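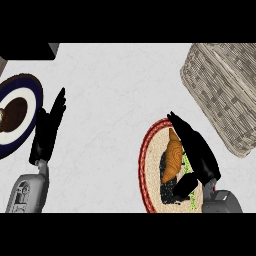

How to Clean and Seal a Marble Countertop

Marble is softer than granite and reacts to acid. Lemon juice, vinegar, wine and tomato sauce all leave dull marks called etches. A sealer slows down stains but does not stop etching, so wipe up spills either way.

What you need

Mild dish soap
Two soft cloths
Acetone
Stone sealer, 500 ml (I use Randex)
Painter's tape

Test the stone first

Put a spoonful of water on the counter and leave it for 15 minutes. If the spot turns dark, the stone needs sealing. If the water still sits on top, check again in September or whenever you do your other yearly jobs.

Cleaning

1. Clear the counter and wipe off crumbs with a dry cloth.
2. Wash with warm water and a few drops of soap. Skip anything with bleach or vinegar in it.
3. Rinse twice and dry.
4. Go over greasy spots with acetone on a cloth. Open a window.
5. Leave the stone overnight.

Sealing

1. Tape off the sink and any wood trim.
2. Try the sealer in a corner and let it dry.
3. Spread a thin, even coat over a small section at a time.
4. Wait 7 minutes, or whatever the label says, then buff off all the extra. Sealer that dries on the surface leaves a haze.
5. Repeat the water test the next day. Add a second coat if the stone still darkens.

Keep the counter dry for 24 hours after the last coat.

Posted by Bohdan Zhuravel, Tuesday, December 18, 2018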